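A bed, a cartoon blanket and two white shell chairs: my review after one winter

Posted in July
By Jireš

I moved into my present flat in Sosdale with two suitcases and no furniture. This review is about the things which I bought for the small bedroom, and mostly about the bed linen and the chairs, because on these I found very little useful writing before I paid. I am not an expert in textiles. I wash, I fold, I sleep, and I write down what I notice.
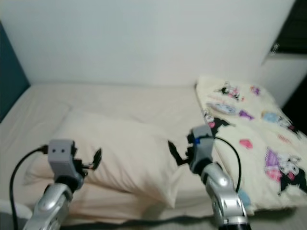
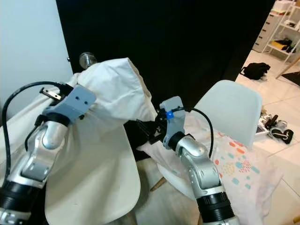
The bed linen

The fitted sheet is from the Misurcombe range, in the colour they call "oat". In the room it is a pale cream. I had some fear that it would look yellow beside a white wall, but it does not, and I am content with the colour. The material is cotton, of a middle weight. At the beginning it was a little stiff, like a new shirt, and after the third or fourth wash it became soft.

It creases, but lightly. I do not iron sheets, I never did, and with this one I do not feel ashamed. If I pull it well over the corners in the morning, most of the lines go away. The elastic goes all around the sheet and not only in the corners. My former sheet had elastic only in the corners and every morning I found one corner of it under my shoulder.

One complaint. The label with the size is sewn in a place where it is not possible to see it when the sheet is folded. I own two sizes, because my sister comes to visit with her own mattress, and each time I must open both. A small coloured thread at one corner would solve this problem completely. I marked mine with a blue pen on the inside of the hem and the mark is still readable.

The pillow is sold separately from the same range. It is puffy and it stays so if you shake it. On the first nights I found it too high, and my neck was not happy. I kept it under a heavy dictionary for one weekend, which is perhaps not what the maker recommends, and now it is good for me. People who sleep on the stomach should look for a thinner one. The pillowcase is cream also, and closes with an inside flap, without buttons. I prefer this. Buttons get lost, and they make a noise in the washing machine.

The blanket with the cartoons

I must say openly that I did not buy this for its beauty. It was reduced in price, it was the last one on the shelf, and it was cold outside. The background is cream, and on it there are many coloured cartoon prints: a pink heart, a light blue round fellow, a black-and-white character with some purple and pink on it. I do not know their names and I have not tried to find out. My niece likes the black-and-white one the best.

What can I say as a user? It is warm for its weight. I used it alone until the autumn became serious, and after this together with a wool one. It folds well, and this is important to me, because in daytime I keep it folded on one side of the bed and I sit on the other side to put on my socks. A blanket which is too slippery falls on the floor when you sit near it. This one stays.

The prints have kept their colours better than I expected from the price. I wash at a low temperature, always inside out, and I hang it in the shade. The pink is still a real pink. On the back side there is some small pilling near the edge, in the part which touches the chin, and I remove it with a comb made for pullovers. I have done this two times only.

It takes long to dry. If you have no balcony, think about it before you buy. In my flat it needs a whole day and then the evening too, and while it is hanging I cannot open the wardrobe door.

The chairs

The two chairs are the Judby shell chair in white. It is a plastic shell with a rounded back, standing on thin wooden legs of a light brown. There are many chairs of this form on the market and from a distance I could not tell one from the other. I chose Judby for the reason that the shop let me sit on it for ten minutes before somebody asked me if I needed help.

The surface is matt. This was for me the main point. A glossy white chair shows every finger, and in the morning sun it shines in your eyes. The matt one is kinder to look at, but it holds dust a little in the curve where the back meets the seat. A damp cloth is enough. For a line of blue ink I needed washing-up liquid and patience.

Putting the legs on took me the better part of an evening for both chairs. The instruction is only drawings, and in the second drawing the leg is shown from a direction from which you will never see it in your life. My advice is to leave all the screws a little open, stand the chair on its legs, press on the seat, and only then tighten. With the first chair I did the opposite and it was rocking like a boat. I had to loosen everything again.

After 6 months one screw on one chair had become loose. I tightened it with the small key from the box, so please do not throw away this key. The other chair needed nothing.

For sitting, I would say they are good for a meal and for one hour of reading. For a whole working day, no. The edge of the seat is rather firm under the leg, and the back is tall and round, which is pleasant for leaning but does not support the lower part. A flat cushion helps. The cushion slides, so take one with strings if you can find it.

What I did not plan is how useful these chairs are for laundry. The back is wide and smooth, without corners, and a piece of cloth put over it does not get a sharp line in the middle as it does from a thin rail. Also there is nothing on the shell where the fabric could catch. On the old wooden chair of my parents I have torn one good pillowcase on a splinter, and I remember it well. When I have a big white cloth to fold, I lay it first over the backrest, find the edges, and take it from there. I do it alone, with no second person to hold the other end, and it goes much better than on the floor.

You must only be careful with wet and heavy things. A soaked bath towel on one side of the backrest has once made my chair lean in a way I did not like. The chair is light. For damp things I use a proper drying rack, and the chair gets only what is already dry.

Small remarks about care

The sheet I wash at a warm setting, together with the pillowcase. The blanket goes always alone, partly because of its size and partly because I do not want fluff on the cream things. I do not use softener. I tried it once on the sheet and it felt as if somebody had put a thin wax on it, and this needed two washes to go out.

The wooden legs I wipe with a dry cloth. I have put felt under them, since the floor is not mine. The felt that comes in the box is thin and moved away quickly. Buy better felt, it costs almost nothing.

My marks out of 10

Fitted sheet: 9. It loses one for the hidden label.

Pillow and pillowcase: 7. Good quality, too high for me when new.

Cartoon blanket: 8. It would be 7 from an adult and 10 from my niece, so I have chosen something between.

Judby chairs: 8 for the form and the surface, 5 for the drawings in the box.

I would buy the sheet again, and I will probably do so before the winter, if the "oat" is still sold. For the chairs I do not need more than two. If someone has found a seat cushion with strings which fits this round shell, please write to me which one, the last cushion I ordered was square and I had to send it back.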